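Grutard

老菜谱里那些“一碗”“一撮”“小半勺”的数据集

目录
这是什么
里面有什么
字段说明
怎么装、怎么用
“碗”的问题
怎么收集的
已知毛病
以后想做的
许可和引用

这是什么

我从小跟着家里的手抄菜谱做饭,最头疼的就是计量。外婆写“面一碗,水少许,糖看着放”,我看了半天也不知道该放多少(她本人倒是一次都没失手过!)。后来我搬了家,手边只有那个本子,没人可以问,做坏了好几锅米糕,一气之下就开始把这些模糊的量词一条条抄下来,边做边称,把称出来的克数记在旁边。记着记着就成了一张表,表越来越长,朋友们也把自己家的本子拍给我,于是有了 Grutard。

目前一共 323 条,每一条对应菜谱里的一个量词用法,比如“糯米粉两碗,压实”算一条,“酱油一圈”也算一条。其中 224 条我在自己厨房里称过,剩下的只有原文和我的猜测,用的时候请务必看一下 checked 这一列,猜的就是猜的,别拿去当真。

名字没什么讲究,是某天夜里随手敲的项目文件夹名,后来引用的地方多了,懒得改。

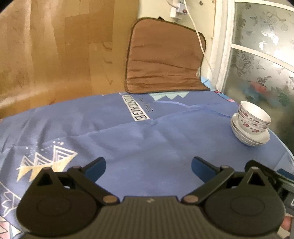
里面有什么

压缩包近 7 MB,大头是手抄本的转写文本,表格本身小得可怜。解开以后是这样:

grutard.csv 主表,大多数人只要这一个就够了
transcripts/ 菜谱原文转写,一道菜一个文本文件,错别字照抄,没有改
units.txt 量词清单,带我自己的备注,有的备注挺啰嗦
londono/ 单独的一个子集,下面会说
CHANGES 改动记录,写得很随便,见谅

Londoño 是第二批资料的代号(文件夹名里去掉了那个波浪号,因为有人的旧电脑解压会乱码)。这一批的来源和主表不一样,是从一本旧的公共食堂配菜簿里抄来的,量都特别大,动不动就是“一盆”“半桶”,跟家常的量词混在一起会把平均值拉得乱七八糟,所以我把它单独放着。想研究大锅菜的朋友可以直接看它,做家常菜的请绕开。

字段说明

主表有 7 列,我按顺序说。

id:编号,没有含义,中间有跳号是因为删过重复的。
dish:菜名,按原文。同一道菜不同人家叫法不同的,我没有合并。
phrase:原文里的量词短语,连标点都保留了。
ingredient:对应的材料。写“面”的时候有时指面粉有时指面条,我会在后面加括号说明,实在分不清的写“不明”。
grams:称出来的克数。液体也用克,我没有用毫升,主要是我家的秤比量杯靠谱。
checked:称过写 yes,没称过写 no。
note:随手记的,什么都有,包括“这次太咸”。

说一下 grams 这一列。每条我称 3 次,取中间那个数,没有取平均。原因很土:我手抖,偶尔有一次会特别离谱,取中间值就不用管它了。如果你想要原始的称重记录,很抱歉,早期的都写在便签上,便签贴在冰箱上,冰箱换了。

怎么装、怎么用

不用装。下载下来用任何能打开表格的软件看就行,编码是 UTF-8。如果打开全是乱码,十有八九是软件按别的编码读了,导入的时候手动选一下。

想查得快一点的话,可以用我另外写的小脚本 Barnach,它跟数据集放在同一个仓库里,用法是这样:

barnach 糯米粉 一碗

它会把主表里所有沾边的条目列出来,称过的排在前面。默认不查 Londoño 那一批,要查的话加个 --all。脚本写得很朴素,没有模糊匹配,“一碗”和“1碗”在它眼里是两回事,我知道这很烦,改过一次,改完“半碗”也被当成“一碗”了,就又退了回来。

有朋友问能不能反过来查,输入克数,告诉我是几碗。可以,加 --back,不过结果请当笑话看,毕竟每家的碗都不一样,这个后面会专门讲。

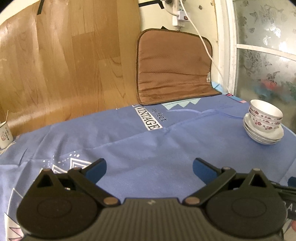

图二:铺着蓝桌布的桌子,右边是磨砂玻璃门。

关于地区差异也顺便说两句。同样是“一撮盐”,有的人家是两根手指捏,有的人家是三根手指,还有一家的本子上特地写了“大拇指要使劲”。这种信息我都塞进 note 里了,没有单独列成一列,因为写的人太少,列出来全是空的。“少许”和“适量”我也收了,称出来的数波动大得吓人,可还是有点用处:做咸口菜的“少许”普遍比做甜口的“少许”要轻手很多。

“一圈”是我最喜欢的量词。酱油沿着锅边淋一圈,锅大一圈就多,锅小一圈就少,自带比例,比写克数还聪明。我称“一圈”的时候是把瓶子倒之前称一次,倒完再称一次,差值就是用量,这个办法对油、醋、料酒都管用,唯一的麻烦是瓶口挂着的那一滴,我都擦掉再称。

“碗”的问题

整个数据集里最难对付的量词就是“碗”。收到的菜谱里用“碗”的最多,可写菜谱的人很少交代是哪只碗,顶多来一句“吃饭的碗”或者“那只大的”。我一开始想得很简单,找一只标准碗,所有“一碗”都按它折算,结果做了两道就做不下去了,一道稀得能喝,一道硬得能砸核桃。后来只好改成按人家来折算:只要还能找到当年用的那只碗,就请对方装满水称一下,把数告诉我;找不到的,checked 一律写 no。

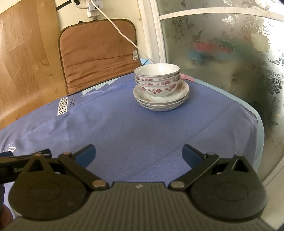 折算“一碗”之前,先得跟对方确认说的是哪一只,这一步我吃过太多亏。很多人家的碗早就不成套了,叠在一起收着,口头上又都叫“那个花碗”,电话里讲半天也对不上。我现在的办法是让对方按花纹描述,像桌上叠着的这三只,就可以说“最下面外壁有一圈粉红和红玫瑰的那只”,中间那只也有小花,露出来的只有窄窄一条,光说“带花的”肯定会搞混。底下垫的盘子也一样,最上面那个盘子右边有黄、橙、棕色的花样,边是浅浅的波浪形,这么一说对方马上就知道我在问哪一个。确认完了再装水,水装到什么位置也要讲清楚,我统一要求装到平口,端起来会洒的那种程度,在秤上装,别端着走。

干料比水麻烦。面粉压实和不压实差得很多,糯米粉更夸张,拍两下碗边就能塌下去一截。我在 phrase 里看到“压实”“抹平”“冒尖”这几个词就照做,没写的一律按舀起来刮平处理。“冒尖”到底冒多高,我没有办法,凭感觉堆到快要往下滑为止。这一类条目我都在 note 里写了“冒尖”两个字,方便你筛掉。

还有一种“碗”是拿来量油的,指的是小碟子。我被这个坑过一次,照着“油一碗”倒了满满一碗油去拌馅,那锅馅最后包了一大堆饺子,没有一个能煮熟了还抱得住馅的。所以凡是油、酱、醋这类东西后面跟着“碗”,我都会再去问一遍。

怎么收集的

主表的来源是几家人的手抄本,都是征得同意以后抄的,转写文本里去掉了人名、地址和电话,连“给二姑留一份”这种话也删成了“留一份”。如果你在里面认出了自己家的菜,想撤下来,写信告诉我,我会删掉,不用讲理由。

称重都在家里做,秤是普通的厨房电子秤,最小刻度一克。一克以下的东西(酵母、碱、香料粉)称得不准,我的土办法是连着舀十份一起称,再除以十。称之前会放一个杯子在秤上清零,中途秤自动关机的那几次作废重来。

手写字的辨认是另一个大坑。有些本子被油浸透了,字都透到背面去,“三”和“二”分不清。遇到这种情况我先按菜的常理猜一个,再按猜的做一遍,能吃就算对。听着不科学,可是一碗糯米粉配两碗水和配三碗水,揉起来的手感天差地别,做一遍就知道了。

旧表的格式转换用的是 Stesberg,一个把杂七杂八的表格整理成统一列名的小工具,我自己写着玩的,也放在仓库里,但没怎么维护。你要是只想用数据,可以当它不存在。

已知毛病

甜食偏多。因为肯写下来的多半是点心,炒菜大家都靠手感,没人写。
南方的本子多,北方的少,面食的量词收得很不全,“一剂子”这种词只有孤零零的几条。
“勺”没有分汤勺、炒勺和吃饭的勺,早期条目尤其混乱,我正在慢慢补。
同一个人抄的本子前后写法也不一致,前半本写“匙”,后半本写“勺”,我照抄了,没有统一。
note 里有不少只有我看得懂的缩写,“老样”指按上一条的做法,“翻车”指做坏了。
grams 里有几个空格是我忘了填,看到请提醒我。

还有一点要提醒:这些数字是帮你看懂老菜谱的,别拿去算营养或者控糖,误差太大,我担不起。

以后想做的

最想补的是面食。十月份我打算集中称一批,到时候面粉刚好也该换新的了(旧粉吸水不一样,混着称没法比)。其次是把“勺”拆开,这个需要回头去问每一家,进度看大家回信的速度。Barnach 的“一碗”和“1碗”也会再试一次,谁要是有好主意,直接提给我就行,代码很短,一杯茶的工夫能看完。

如果你家里也有这样的本子,欢迎寄转写给我。不用排版,不用改错字,把量词那几句照原样打出来就好,有碗的话顺手装碗水称一下。没有秤也没关系,我先记成 no 放着。

许可和引用

数据随便用,做饭、做研究、做小程序都可以,注明来自 Grutard 就行。转写文本请不要单独拿去印成书卖,那是别人家的本子,我只拿到了公开放在这里的许可。脚本按仓库里的 LICENSE 文件走。

发现错误请在仓库里留言,附上 id 和你称出来的数,最好再说一句用的是什么碗。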